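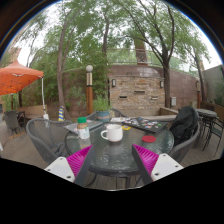
Setting up the Metora hand gripper kit and recording your first outdoor session

This guide covers the Metora hand-held gripper kit from Drevholm, from opening the case to checking your first set of recordings. It is written for the rental version, which comes with the finger set already fitted. If you bought the kit outright, you will need to fit the fingers yourself using the card in the lid.

Allow an hour for the first session. After that, setting up takes a few minutes.

What you need

The gripper, with its camera and charging lead
One pair of ribbed finger pads, plus the spare pair
The small hex key from the side pocket
A laptop with the Yan desktop program installed
A table with ordinary things on it, such as a mug, a jar with a lid, a notebook and a coaster

You can work indoors or out. A garden or courtyard table is fine on a dull day. Strong sun is harder to work with, and a glass table top in full sun is harder still.

Step 1: Charge and pair

Charge the gripper until the light on the handle stays green. Open Yan, choose Add device and hold the trigger down until the name of your gripper shows in the list. Click on it once. If the name does not come up, turn off any other gripper nearby and try again.

Rental kits are already tied to your account. Do not reset the handle to factory settings, or you will have to ring the Redbridge office to have it tied again.

Step 2: Check the fingers

Look at the screws in the base of each finger. They should sit flat. If one is proud, turn it gently with the hex key and stop when it meets the base. The base is plastic and will crack if you force it.

Squeeze the trigger slowly. The two pads should meet along their whole length. If they only meet at the tips, loosen the left finger, squeeze the trigger shut, and tighten the screws again while the pads are touching.

The pads wear down with use. Drevholm suggests a new pair after 2000 grips, and Yan keeps the count for you under Device, Wear.

Step 3: Calibrate

Put the gripper down with the fingers open and press Calibrate. When the program asks, close the fingers fully, wait for the beep, then open them fully. Do this again if the score is under 92. Low scores nearly always come from opening the fingers too fast.

Calibrate again if you change the pads, or if you carry the kit from a warm room into the cold.

Step 4: Lay out the table

Leave a hand's width between the things you plan to pick up. Other items can stay on the table -- a laptop, some paper -- as long as you don't knock them. Chairs can stay where they are too.

Start with the mug. Approach it from the side away from the handle and keep the wrist level.

Step 5: Record

Press the button on top of the handle and wait for one buzz. Move at the speed you would use with your own hand. Pick the item up, set it down in a new spot, draw back and press the button again. Two buzzes mean the clip is saved.

A first session is 16 clips. Change the starting place of the item each time. If you drop something, let the clip finish and mark it as a miss in Yan. Misses don't count against your plan.

Obinna Sani on the support desk asks that people keep loose sleeves away from the lens, as this is the most common reason for a clip to be turned down.

Step 6: Upload and check

Plug the handle into the laptop and press Send. Clips marked amber need a look: play them through and either keep or delete them. Clips marked red have lost tracking and can't be used.

Packing up

Wipe the pads with a damp cloth and no soap. Let them dry before closing the case. Rental kits go back by Tuesday in the box they came in, with the spare pads and the hex key. A missing key is charged at £17.

Page kept by Gaspard Tessier. Last checked in March against Yan desktop.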